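Tamihana Hand-Held Gripper Set: data card

Prepared by Carleen McPhee for the Stadis project. The set holds 763 recordings of household handling work.

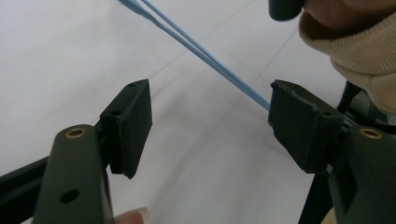
Recordings were made with a two-fingered tool held in the hand. Black pads face each other across the gap, and their worn edges should be expected in wrist views.

Each recording carries one task label.
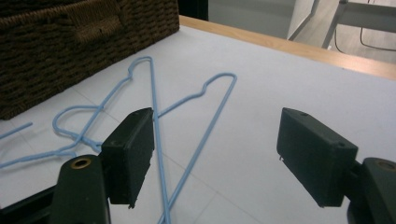 Tangled items are labelled separately. Overlapping light blue hangers on a white surface belong to this group.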